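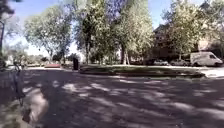
Cletia is an animated feature from Sillell, released to theaters in 2-D and 3-D by Rodov. Both versions have the same running time, the same edit and the same sound mix. The difference is in how light reaches the viewer. Dappled sunlight on a shaded paved path, with pale patches lying against dark gray, is a hard test for any projector, and a 3-D filter takes away a large share of the light before it gets to the eye. Several shots in the forest act have that kind of contrast, so the 3-D version was graded separately. The answers on this page cover both versions.

Is the 3-D version a conversion?
No. Each shot was rendered twice from the animation files, once for the left eye and once for the right. The hand-painted backgrounds in the prologue are the only exception. They were split into layers and placed at different depths.

Which version should I choose for a young child?
Standard 3-D glasses are sized for adults and slide off small faces. Many theaters stock a smaller size; ask at the box office before buying. Children who do not see depth normally with both eyes will get little from the 3-D version and may find it tiring.

Can I wear 3-D glasses over my own?
Yes, in most theaters. Clip-on filters also work if the theater uses passive glasses. They do not work with battery-powered shutter glasses.

Why does the picture look dim?
The usual causes are an aging lamp, a dirty port window or a 3-D lens left in place for a 2-D show. Report it to theater staff during the show. Rodov cannot adjust equipment at individual locations.
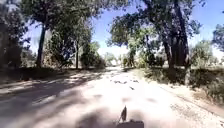
What is the aspect ratio?
The whole film is in the wide "scope" shape. On a screen that is less wide, black bars will appear at the top and bottom unless the theater uses masking. No part of the picture is missing in this case.

What sound formats are available?
The film was mixed at Mirzaei in 5.1 and 7.1 surround. A stereo track is supplied for school and library screenings. Dialogue levels match across all three.

In which languages is the film available?
Dubbed tracks exist in nine languages. Songs are sung in the dubbed language in every track except the closing number, which stays in English and is subtitled. Availability varies by theater.

Are captions and audio description provided?
Both are included in every digital package, for either version. Captions appear on a personal device. Open captions, shown on the screen for everyone, are supplied for 2-D only.

Is there anything after the credits?
Yes. One short shot follows the last title card. It has no dialogue.

Will there be a home release?
A home release is planned in 2-D. It will include a 23-minute program on the lighting and background work. No 3-D disc is planned. 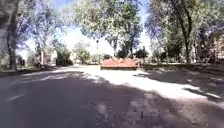 Sunlight and tree shade on a wide paved path.

Can a school or library book a screening?
Yes, after the theater run ends. Requests go through the Rodov booking form. State the room size, the type of player and the version needed. A license covers two showings at one address. Admission may not be charged under the school license.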